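Cataloger Wanted, Revenue and Railway Parcel Stamps (Part Time)

Posted in October by Deisy Cuervo

Votow Philatelic Library is looking for a part-time cataloger to work through the Zotby collection of railway parcel stamps and local revenue issues. The job is paid by the hour and runs for 13 months. It could suit a collector with good describing habits, a library worker who wants to learn stamps, or a retired dealer.

The collection came to us from the estate of a single collector, who bought mostly from junk boxes and small auctions over many years. It holds 3,762 items. A little under half are loose stamps in glassine envelopes. The rest are on piece, on full parcel waybills, or on fiscal documents such as receipts, leases and bills of exchange. There is a handwritten ledger that covers the early purchases well and the later ones hardly at all. Ledger numbers were penciled on the backs of many items, and some numbers were used twice.

What the work involves

The cataloger will take the envelopes in box order, match each item to the ledger where a match can be made, and enter a record in our database. A record needs the issuing railway or authority, denomination, color, perforation, watermark if any, cancellation, condition, and any reference number from the standard handbooks. Waybills also need the sending and receiving stations, the weight charged and the rate. We don't expect you to know all of the rates. We have a run of tariff booklets on the shelves, with gaps, and two members who can answer questions by mail.

You will also scan both sides of every item on document and the front of every loose stamp. Scans are made at a fixed setting and named after the record number. Please don't soak, press, hinge or re-mount anything. If an item is stuck to its envelope, put it aside with a slip and go on to the next one.

Training takes place over your first two weeks, in the mornings.

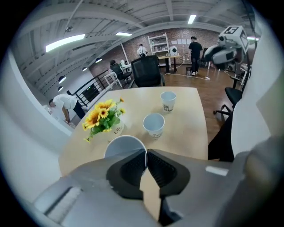 Cataloging is done in the reading room on the second floor of the Onyeka Building, and you will have a desk by the north windows with a lamp, a perforation gauge, a watermark tray and a flatbed scanner. The stamps stay in that room at all times. Breaks are taken at the light wooden table, the one with the yellow artificial sunflowers in the white "Life" vase, and drinks in paper cups stay there too. Pens of any kind stay in the lockers. Pencils are supplied. The room is kept cool for the sake of the paper, so bring a sweater even in summer.

Hours and pay

The post is 20 hours a week. You can spread these over three, four or five days, between 9 a.m. and 5 p.m., as long as you keep to the same pattern from month to month. Pay follows the library's scale for technical assistants, which we will send to anyone who asks. Paid leave is in proportion to hours. We can't cover moving costs, but we can pay for local bus travel during training.

The work can't be done from home. We have been asked about this several times already. Records can be corrected from scans, but perforations and paper types have to be checked with the stamp in hand.

What we are looking for

You should be able to tell a perforated stamp from a rouletted one, measure a perforation to the nearest half, and describe a fault in a few plain words. Thins, short corners, added cancels and trimmed edges turn up all through this collection, and the records need to say so. Experience with railway stamps is welcome but not required. Experience with revenues is more useful, as the fiscal documents take longer per item and the cancels are often in manuscript.

Reading old handwriting matters more than anything else on this list. The owner's ledger is legible once you are used to it — station clerks' notes are often worse. Some reading knowledge of German or Dutch would help with the waybills.

You should also be comfortable with a plain database form and with doing the same kind of task for a whole morning. We look for steady, consistent records. Speed comes later, and we will not set a daily target in the first three months.
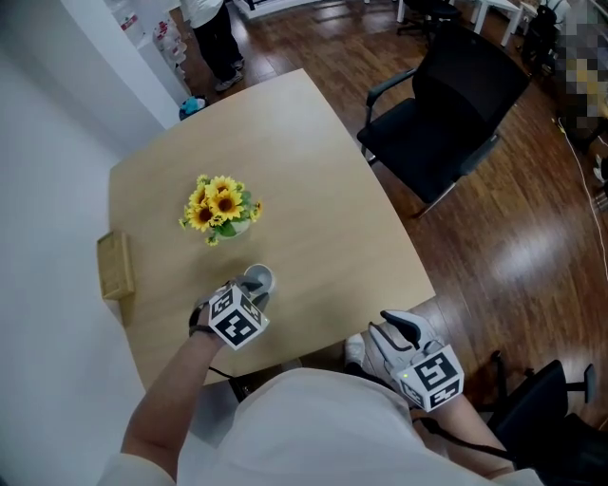

Dealers who are still trading may apply, but must agree in writing not to buy or sell railway parcel stamps while employed here. The same goes for close family. Collectors may keep their own collections and should give us a short list of anything they own in the same field before they start.

How to apply

Send a letter of no more than two pages and a résumé to Deisy Cuervo, Collections Manager, at the library's mailing address. Tell us what you have described or written up before, such as an exhibit, an auction lot list, a club handbook or a set of library records. Please enclose 2 sample descriptions of stamps or documents you own or have handled, written as you would write them for a catalog. Photocopies are fine. Do not send original stamps.

Applicants on the short list will be asked to visit for half a day. There will be a talk with the collections manager and a practical exercise with one envelope from the collection — bring your own magnifier if you prefer it to ours.

We reply to every letter, usually within a month.

Last updated: October

Related items
Stukaton Bequest: revenue duplicates list now ready
Reading room hours and locker rules
Wanted: missing railway tariff booklets
Notes on describing manuscript cancels
Back issues of the library newsletter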